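Why do folded shirts take up so much less room? I wondered that every Friday when I was a kid, because Friday was laundry day and my drawer never, ever closed. I just stuffed everything in and leaned on it!

A shirt in a heap has lots of air hiding in it. All those little caves and tunnels between the wrinkles use up space. When you fold a shirt, you squeeze most of that air out, and the cloth lies in flat layers, a bit like the pages of a book.

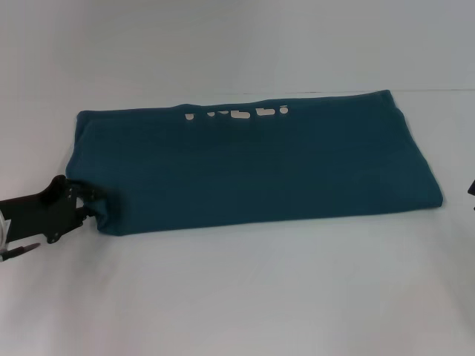 Yayra Frimpong

A long shape like the teal one is a fine start, even with ripples in it. Cotton is bendy and likes to do its own thing (mine always bulges at one end). If your shirt has letters on the front, some of them might peek out from under the fold, and that's okay.

Want to try it? Lay your shirt on a table and smooth it with your hands. Fold in the 2 sides, sleeves too, then bring the bottom up to the collar. Pat it down and feel the air puff out!

My cousin Arthur and I used to race. He could fold a shirt in 14 seconds. I took 30, but my drawer finally closed.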